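**Fadness** is a method for teaching a robot arm with a fingered hand to pick up and place everyday objects, using recordings made by a small camera carried at the wrist. It was developed by Mitiku Lencho and Róisín Brophy and is best known for its handling of views in which the hand hides part of its target.

The method takes its name from the fading weight it gives to older camera views as the arm moves. It is used mainly for shelf and floor tasks.
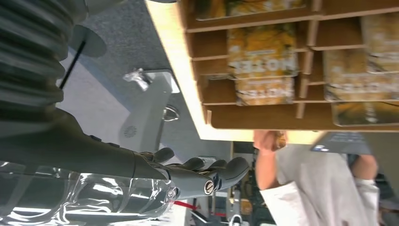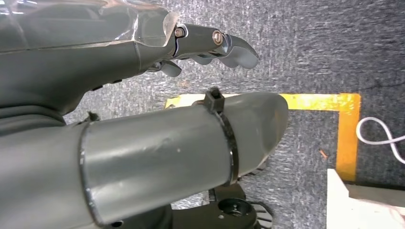 ## Background

A camera fixed in a room sees the whole arm but often loses the object once the fingers close in. A camera on the wrist stays near the object, but it turns with the arm. A shelf may appear upright at one moment and upside down a few seconds later. Earlier work by the same authors, under the name Priseo, dealt with this by rotating every image to match gravity before training. The correction worked on slow movements and broke down on fast ones, where small timing errors between the joint readings and the camera tilted the image the wrong way.

Lencho proposed leaving the images as they were recorded. The joint angles would be given to the model beside each image, and the model would learn for itself how the two were related.

## Method

Training starts with demonstrations. An operator guides the arm through a task while the wrist camera and the joint sensors record together. Each recording is cut into short overlapping pieces, and each piece is paired with the hand movement that came next.

The model keeps a short memory of earlier views. When the fingers cover the target, it draws on the last views in which the target was clear. These views lose weight as the arm travels, so that a view from far away counts for little by the time the hand arrives. The rate of fading depends on distance moved and not on time. An arm that pauses for ten seconds keeps its memory intact.

The original training set held 3000 demonstrations. Another 373 were kept apart for testing and were never shown to the model. Jerome Quiambao, who prepared the test set, chose recordings with a high share of hidden targets, including paper goods in narrow slots, where the hand blocks most of the opening.

## Results

Fadness finished more of the test tasks than Priseo, and the gap was widest on narrow shelves. On open floor the two methods performed almost the same. Brophy put this down to the floor tasks being easy to see from above — the target was rarely hidden for long.

Most remaining failures fell into two groups:

- The hand reached the right slot but closed too early.
- The target was moved while it was hidden, and the arm went to its old position.

The second group follows directly from the design. A remembered view has no way of showing that something has changed since.

## Later work

Jennylyn Calimlim repeated the tests with a different hand and found that the fading rate had to be set again for each finger length. Her version, called Pistent, measures the rate during a short warm-up in which the arm moves without touching anything. It adds 3 minutes to the setup.

Teresa Barreto has argued that the memory could be dropped if a second camera were placed on the forearm. A trial of this idea began in June. It uses the original test set's tasks, recorded again with both cameras running.

## See also

- Learning from demonstration
- Occlusion
- Visual servoing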